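Why the soda aisle costs you more than the soda, a thread

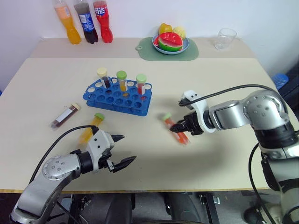 Jarmo Saarinen
Grocery pricing nerd, former category buyer at Manninen
10/11/2025

1/ OK so I bought soda last night and got mad at a shelf tag, and now you all have to hear about it. I spent 5 years buying drinks for a regional grocery chain and I still fall for this stuff!

2/ Orange, cola, red. Every store I ever worked with wanted those colors up front at eye level. People shop drinks by color way before they read a word on the label, so the color block is the most expensive real estate in the aisle.

3/ And brands pay for it. Not always in cash (sometimes it's free cases, sometimes it's "marketing support," which is a lovely phrase that can mean almost anything). When I was at Manninen we had a whole spreadsheet tab for it. 185 rows. I built most of them and I'm not proud of the color coding.

4/ So who covers that? You do, a few cents at a time. The store brand on the bottom shelf didn't pay to be there, and you can see it in the price if you're willing to bend down.

5/ My local store is a Viviretti. Last night the tag said 2 for a price that looked great. I grabbed two. Got home, looked at the receipt, did the math. Same per-ounce price as buying one. The "deal" was a bigger font.

6/ A multi-buy tag doesn't have to be a discount. We tested this at Manninen one February, same price, new tag, and sales in the drinks aisle went up over 40 percent. My boss printed the chart and taped it to his door.

7/ Somebody always asks about unit prices, the tiny numbers in the corner of the tag. Yes, read them. But watch the units! I've seen one bottle priced per ounce and the one next to it priced per quart. Good luck doing that in your head with a kid hanging off the cart.

8/ Sizes are the other thing. Pradel (small juice company, sold it for years, liked the people a lot) changed its bottle while I was a buyer. New shape, little waist in the middle, same height. It held less. Price stayed put. We got 3 complaints the whole quarter, and one of them was from my mother.

9/ I don't think the Pradel folks were villains, by the way. Sugar was up, freight was up, and every buyer in the room (me included) had told them we'd walk if they raised the price. So they shaved the bottle. What else were they going to do?

10/ Cold singles by the register are where the real money is. Same drink, a fraction of the size, sometimes more than the big one costs in the aisle. You're paying for the fridge and for being thirsty right now. I pay it all the time. I paid it Tuesday-ish, whatever, I was thirsty.

11/ What I do these days: look low, look high, skip the middle. Buy one of the thing unless the tag says "must buy" in the small print. Keep a photo of the last receipt on my phone so I know what I paid last time.

12/ A few of you asked about the Nondine app. I used it for a couple months. It's fine for pantry stuff, kinda bad at drinks, it kept mixing up the two-liter and the smaller bottle on me. Maybe they've fixed it.

13/ Also no, I'm not going to tell you which cola is best. I lost a friend over that at a barbecue once.

14/ Next thread is cereal. Send me your weirdest shelf tags, blurry is fine, I just need to be able to read the unit price.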